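Speaker notes -- "Does the label mean anything?"
Green cleaning claims, for the Monday evening session, 7 p.m. Talk slowly. Leave the water jug alone until questions.

Opening

Start with the price. The Clatico cloth costs several times what a plain one costs, and the packet says it will "transform your kitchen." Pause. Ask who has bought something like it. I have, so don't get smug.

Say what I'm looking at tonight: claims printed on household cleaning goods, and how much of each claim a person could check at home. My short answer is very little. I'd like to be wrong about some of it.

Slide 2. Don't read it out, just let it sit while I go on about "eco" having no fixed meaning on a packet. "Kind to nature" is worse. Kind how, and who measured? 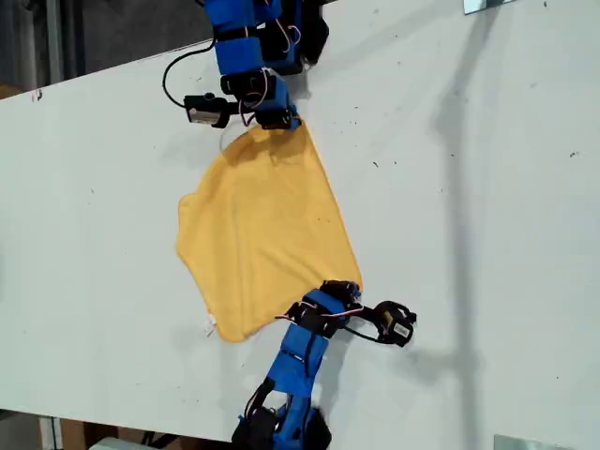 A reader of the newsletter wrote back that I was being unfair, and that her Clatico cloths had replaced paper towel in her house completely. Fine. I believe her. But an old T-shirt would also replace paper towel, and it comes without a leaflet. Her point is about giving up paper. The packet's point is about buying Clatico. Keep those two apart, the audience will want to run them together.

The "1233 washes" claim

This is the number on the Folton range. Ask the room how anyone would arrive at 1233. One wash a week is more than 23 years. Did the firm wash a cloth that many times, or wash a few and draw a line on a graph? I wrote and asked. The reply thanked me for my interest in a cleaner home.

What I'd want before believing it:
- the temperature of the wash
- what counted as worn out
- how many cloths were tested

Somebody will say a big odd number sounds more honest than a round one. Yes, and I suspect that's why it's there.

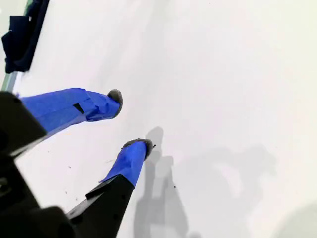 Notes last changed: December, after the rehearsal

Shedding

Go carefully here. Synthetic cloth sheds fibres in the wash and I'm not disputing that. What I doubt is the Nendedetti wash bag, sold as the cure. The packet says it "captures fibres." All of them? Half? A sock captures fibres if you look inside it. No figure is given, so there's no claim to test -- only a mood.

If pushed, admit I haven't got a better answer. Washing less often and on cool seems sensible. I don't have a number for that either, and I should say so before someone else does.
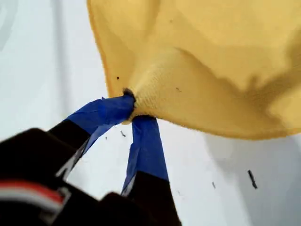
The Skjelbred survey

Their brochure says 362 households tried the "water only" method and 53 went back to spray. Sounds good until you ask who the 362 were. They'd all ordered the starter kit. People who pay for a kit are already halfway to liking it. There's also no word on how long the trial ran, and I'd quit spray for a fortnight too if somebody was asking me about it.

Don't let this turn into a row about vinegar. It always turns into a row about vinegar. If it comes up, say vinegar has its own claims problem and move along. 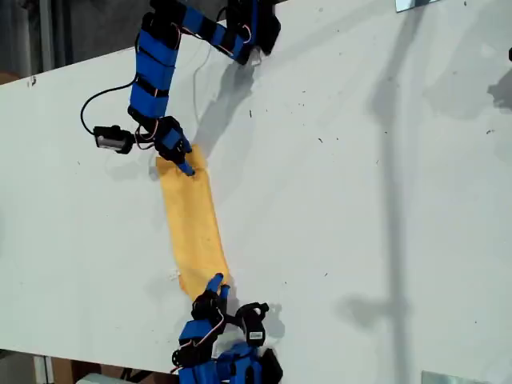
Slide 5. Yellow cloth on a white table.

Close

Three questions to ask in the shop: compared with what, measured by whom, and would I notice if it weren't true? Put them on the screen and leave them there for question time.

Handouts are by the door. Remind people the hall has to be cleared by 9, and that the side gate sticks.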